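Fold on a Table, and Fold to the Shelf

Most advice on folding T-shirts concerns the sequence of folds. I think the surface matters more, and the target width more than either.

A bed is a poor surface. The mattress gives under the hand, the hem shifts, and each correction adds a crease. A hard table at hip height holds the fabric where it is put. Pale tabletops also make it easier to see whether the two side folds are parallel. Mirela Pacheco, who ran the linen room at Villca, had her staff fold on tables only, and I have found no good argument against it.

The side folds decide the final width. Once a sleeve is turned in, it should lie flat before the body is folded over it, or the bulk ends up in one corner and the stack leans.

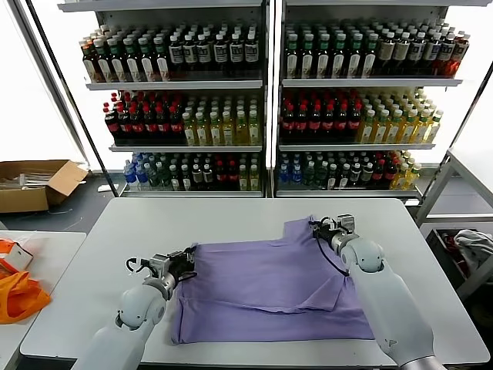 Width comes from the shelf

Goods in uniform packages shelve well. Bottled drinks stand in tight rows because the bottle is a fixed size. A shirt has no fixed size until somebody assigns one, and most households never do. My shelf is 60 cm wide. At 20 cm per shirt it takes three stacks with no dead space. At 23 cm it takes two, and the remainder collects socks.

Tamás Csizmadia objects that rolling solves the same problem. It does in a drawer. On an open shelf, rolls need a side wall, and pulling one from the bottom row disturbs the others. I would keep rolling for suitcases and fold everything else to a measured width, marked on the table edge with tape if necessary.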